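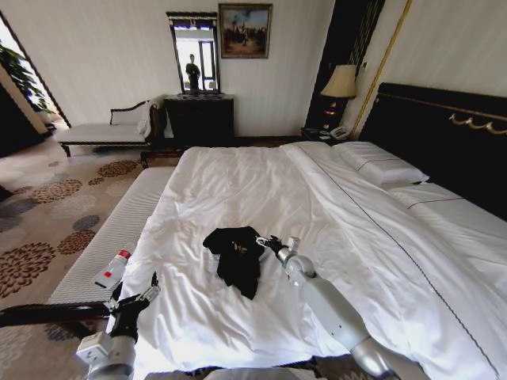
The bed is not a shelf

Home & Habits | 3 min read

My bed is the biggest flat surface I own, and for years I treated it that way. Shirts I had worn once landed there. So did mail, chargers and whatever I had emptied out of a bag. At eleven at night I moved the whole pile to a chair, and in the morning I moved it back so I could sit down and put on my shoes.

I think this is a worse habit than leaving dishes in the sink. Dishes stay where they are until you wash them. Things on a bed have to be handled every single day, and the handling gets nothing done.

The usual advice is to make the bed first thing in the morning. I have no quarrel with it, but it skips the real problem. A made bed with a T-shirt on it is still a bed with a T-shirt on it. I would take a wrinkled duvet with nothing on top over hospital corners under a heap of laundry. Wrinkles don't have to go anywhere before you can sleep.

Clothes are most of it, and the hard ones are the in-between clothes. A black T-shirt worn for two hours doesn't belong in the hamper, and it doesn't feel right folded in with the clean ones. So it goes on the bed, where the question can wait. My answer is a hook on the back of the door. My friend Nouhaila El Idrissi thinks hooks are for people who can't make a decision, and she washes everything after one wearing. We have argued about this since February. Her water bill is her business.

Small bottles are the other problem. Lotion, pills, cleaner, whatever it is - a bottle tips over on a soft duvet, and a loose cap on a white cover is an expensive mistake. I lost a good cover from Panum that way. Bottles now go on something hard or they stay in the bathroom.

Then there is the bench at the foot of the bed. Aurelio Olmedo, who sold me mine at Tundero, said it would keep the bed clear. It did, for 6 days. After that I had two places to pile things. A bench is for sitting on, and if you can't keep it empty I would save the money and the floor space.

My rule now is that I don't set anything on the bed unless I am folding it or packing it. I break the rule most often on Tuesday, when I get home late. Even then it takes me 3 minutes to clear, and I do it before dinner, while I still have my shoes on.

Filed under: Bedroom, Clutter, Opinion

We use cookies to remember your preferences and measure traffic. Accept all | Manage settings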